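## 4. Setting up the Pladdale drip timer

Your timer waters a bed of up to 200 square feet on a schedule of your choosing. It will also do this during a thunderstorm, so read section 6 before you go on vacation.

1. Shut off the outdoor tap. Shut it off at the tap, please, and leave your thumb out of it.
2. Remove the battery cover and insert 2 AA batteries. The little drawing inside the cover is correct. The one on the carton is not.
3. Screw the timer onto the tap by hand. If you reach for a wrench, put it back.
4. Attach the Urkley filter, arrow pointing toward the hose.
5. Open the tap slowly and look for drips at both joints.

> **Caution:** Never leave the timer on the tap over winter. Water freezes, plastic splits, and the warranty becomes very quiet.

Children who want to help can loosen the top inch of soil before you lay the drip line. Small forks and rakes do the job well, and a tray keeps them off the path.

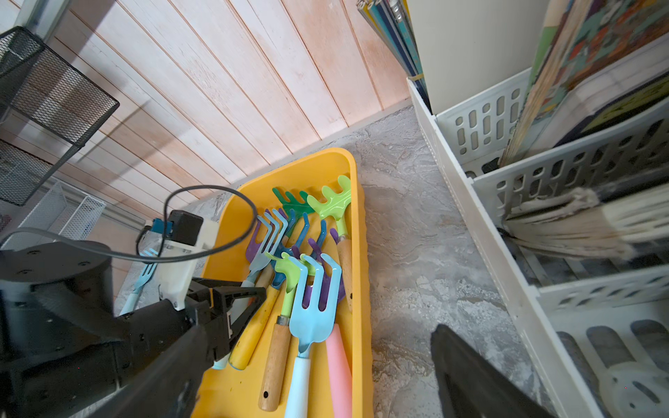 Ravinder Fortin wrote to us after the last edition to say that step 5 should come before the soil is touched, as a leaking joint had turned the freshly loosened bed into soup. We have left the order alone and added this:

**Note:** Finish step 5 completely before anyone digs.

6. Lay the drip line along the bed and pin it every couple of feet.
7. Press and hold SET until the screen blinks, then choose a start time. 6 a.m. is sensible. 6 p.m. is popular with slugs.
8. Press SET again. If the screen shows code 466, the clock has lost its place; take the batteries out and return to step 2.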